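Cell 2, April, mostly cables

Quick one, it's past 11 pm and I said I'd write this up before I forget what I did. If you only came for the gripper fingers skip to the end.

So the two-arm cell has been dropping out again. Right arm wrist camera goes away for a second, comes back, everything downstream sulks. Preben Thoroddsen had the log open when I came in and had already counted them, 9 in one shift. No pattern. Not heat, not the time of day. He wanted to swap the camera. I wanted to swap the cable. We did the cable first because I had one in my bag.

Wasn't the cable. Well. Wasn't that cable.

What I found after taking half the arm's loom off: the tie at the elbow was too tight, and every time joint 4 went past a certain angle it pulled on the connector at the hub. Not a lot. Couple of mm. Enough. The tie was mine, from when we moved in from the Patham bench, so no one to shout at.

New rule for this cell, writing it here so I can find it: no ties within a hand's width of a moving joint. Velcro, the soft kind, one finger of slack under it. Then run the arm by hand through its whole range, slow, lights on, watching the loom and not the gripper. Both arms. Even the one that is behaving.

Then the cameras. Having touched the wrist I had to redo the hand-eye calibration on the right, and then did the left as well as it was from before Easter and I didnt trust it. Board on the table, 500 poses each with the Nordin script, go get coffee. The left came out nearly the same as the old one. The right had moved. Someone has been leaning on it, or I did it with the spanner, I'm not ruling that out.

After calibration I always go back to the kitchen toys. Play food, cups, the tray, all the stuff that lives in that cell. Slow moves, low speed cap, hand near the stop button. 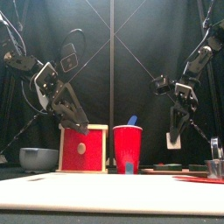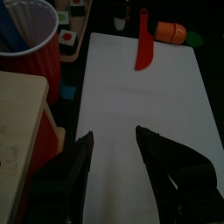

Toys out, both arms in, fingers open at the board in the wrist view. 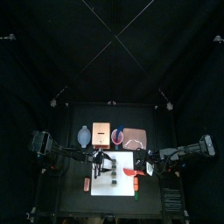 Speed cap stays at 30 percent till I've had a full day with no drop outs. Preben thinks this is overkill. Preben didn't spend last autumn glueing a wrist mount back together.

OK, fingers. I know some of you run the same grippers so here's the bit worth stealing. The pads wear on the inside edge first, near the tip, and you can't see it looking from the front. Run a thumbnail down. If it catches, change them. I was going by cycle count, every 3,241 grasps (don't ask, it was the number on the counter the first time one failed and it stuck) and that's a silly way to do it. Thin stuff eats them faster. Handles, spoons, anything where the tips scrape the table on the way in. Blocks hardly touch them.

Changing them, in order:
Arm parked low, drive power off, air or no air.
Screws out, bottom one first or the pad springs and the screw goes on the floor.
Clean the face with alcohol. Properly. Wait.
New pads on, screws in finger tight, close the gripper gently on a flat bar, THEN tighten.
Zero the gripper. I forgot this twice. It closes on nothing and reports a grasp and you spend an hour in the wrong file.

Threadlocker – the weak one, tiny dot. I used the strong one on the Murnau cell years back and we ended up drilling.

Other things I did while in there, no particular order. Wiped the lenses. Retensioned the backdrop fabric. Checked the base bolts with the torque wrench, all fine except one which was a quarter turn out, marked it with paint pen so I can see if it creeps. Vacuumed. Found a screw on the floor, see above.

Still to do:
proper strain relief at the hub, a printed clamp, Preben has a drawing
ask Enness if they have the longer camera lead, the one with the locking plug, roughly 800 mm would do it
rewrite the start up script so it shouts when a camera is missing instead of carrying on with a stale picture. this one bothers me most. A dropped camera is annoying, an arm moving on an old picture is how you bend things
label the spare pads, there's two sizes in one bag

It ran all afternoon with no drop outs, for what that's worth, which with an intermittent fault isn't much. I'll leave it looping tommorow with the log on and add a line at the bottom of this post if it goes again.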